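Plostel hand gripper and training method: a long look at a short promise

Plostel sells two things in one box. The first is a hand-held gripper with a camera on it. The second is a method, set out in a paper by Iñaki Calvo and Fadwa Benkirane, which says you can teach a robot arm a tabletop task from recordings made by a person holding that gripper, with no arm in the building while you record. I spent most of August with both, at the small shared workshop in Dradthorpe where I rent a bench, and I came away liking the hardware more than the claims.

The headline result is a 77 percent success rate on picking up a small part and setting it in a tray, after 200 recorded demonstrations. That number is on the box, on the website and in the first line of the paper. It deserves a slower reading than it usually gets.

What the number covers

The tests were run on one table, under one set of lights, with the part starting somewhere inside a marked area. All of the demonstrations came from two people, both of whom had helped design the tool. A success means the part ended up in the tray at all. If the arm dropped it, went back and got it on the next try, that counted too.

None of this is hidden. It's in the appendix, in plain words, and I give the authors credit for that. But a reader who stops at the front page will think the method is ready for a bench like mine, and the paper never tests a bench like mine.

I wrote to ask about a second table. Calvo answered politely and said results on other surfaces were "encouraging" and would be in a later version. I asked for the encouraging numbers and haven't had them.

More data, less gain

The chart I keep going back to is the one that doubles the recordings to 400. Success barely moves. The authors say this shows the method is efficient and doesn't need much data. It could also mean the model has learned that table as well as it ever will, and that more recordings of the same thing don't help. The paper has no experiment that would tell those two readings apart. A new table and a new person holding the gripper would have been a good start.

There is also no comparison with plain teleoperation, where you drive the arm yourself and record that. Sherif Kettani at Pudness, who has built more of these setups than I have, told me it was the first thing he looked for. It would have cost the authors a few days.

In the hand

The gripper is comfortable. The trigger has a long, even pull, and I could record for most of a morning before my wrist complained. Setup took an evening, mostly because the calibration steps are spread over three different pages of the manual – and one of them refers to a menu that has since been renamed.

The finger pads are plain black blocks with a wide flat inner face, and that shape suits boxy parts. On round ones I had to slow down a lot. The matte surface holds on to dust and picks up marks, and the recording software never asks what state the pads are in. I'd like it to. If a pad's grip changes between the first recording and the last, the model gets no hint of it.

I have the same complaint about the work surface. The manual says to use "a clean, plain table." Wood has grain, and old wood has patches and scratches, and I can't find a line in the paper on whether the model is leaning on those marks to work out where it is. With one table in the tests, it easily could be.

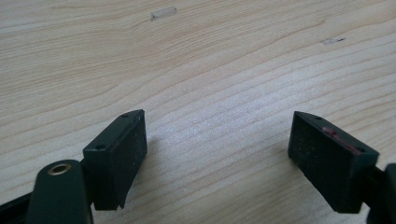
Should you buy it?

If you run a lab and want a decent recording tool, yes, probably. The files are in an open format, the camera mount stays put, and support replied to me within a day on everything except the numbers. If you're a small shop hoping to skip the hard part of automation, hold off until there's a test by people who didn't build the thing.

I'll update this if the second-table results come out.

Comments

Moataz El Ouafi
The 400 chart bothered me too. We tried the method at Ait Brahim with our own recordings and got well under the number on the box. Different lights, different table, so I can't say which one hurt us.

Ashraf Mahrous
A bit harsh on a first paper? They did publish the appendix. Plenty don't.

Moataz El Ouafi
Fair, but the appendix isn't what's printed on the box.

benchrat
Does it work left-handed?

Reply from the author
Yes, the trigger is centered. I swapped hands a few times with no trouble.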